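Handling Practice Gallery: Tableware at the Sink
Isari test kitchen, Clutatitz
Text: Eifion Prosser. Review: Eifion Pritchard.

The Skernura handling rules cover manipulators working with household ceramics. They were drafted at Pritchard for flat plates and extended to bowls in July, after 270 logged picks. The gallery goes with section 4 of the rules, on grasping and setting down. Clause numbers refer to the current draft.

Scope. The rules apply to two-finger grippers with replaceable pads. Suction tools are covered separately.

Limits. Closing speed near glazed ware is capped at 31 mm per second. Pads are inspected every 200 cycles and replaced when the surface pattern has worn smooth at any point. Of the 113 nonconformities recorded during drafting, almost 31 concerned pads left in service past inspection.

Records. The operator logs pad number, item type and any contact with a second item. Chipped ware is withdrawn before the next run. An item with an existing hairline crack is not used for grip trials.

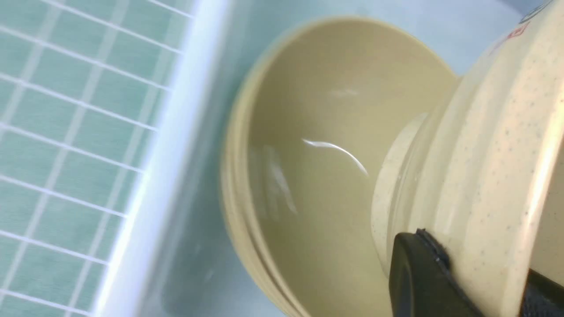 CATEGORY: GRASPING / CURVED WARE
Speckled bowl held by its outer wall, foot ring exposed, with a cream-colored bowl behind it and the dish rack alongside. Clause 4.3: the finger bears on the wall and stays clear of the foot ring.

Related clauses: 4.5, items that overlap in view are treated as touching until separation is confirmed. 4.6, rack edges are entered as fixed obstacles. 4.8, the arm holds position if the grip force reading drops out.

Corrections to clause numbers go to the Isari document desk.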